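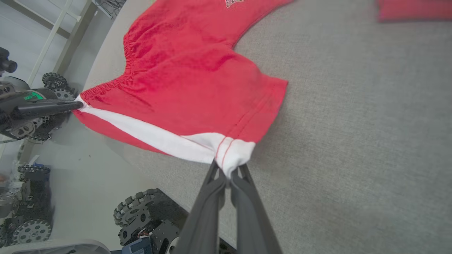 Figure 5. Red cotton garment with white contrast panel and gathered edge.

3.2 Color loss in second-hand cotton

Red cotton is a difficult case for resale, as the buyer notices fading sooner than in gray or navy. We took 649 listings of red garments from the resale shop Stitstead and compared the return rate with the color grade given by the seller. Petkov used a similar method in his earlier work on wool, but with only 400 listings.

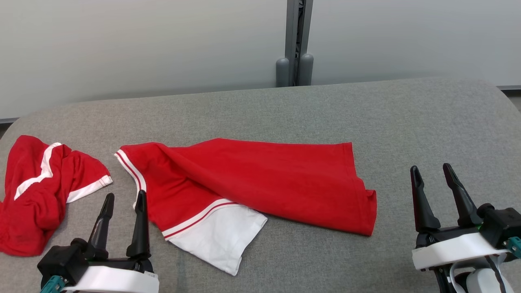 The grade alone explained the returns poorly. White trim had a stronger effect – next to a white band, even a small loss of red is easy to see. For this reason we added trim as a separate variable in the model of Section 4.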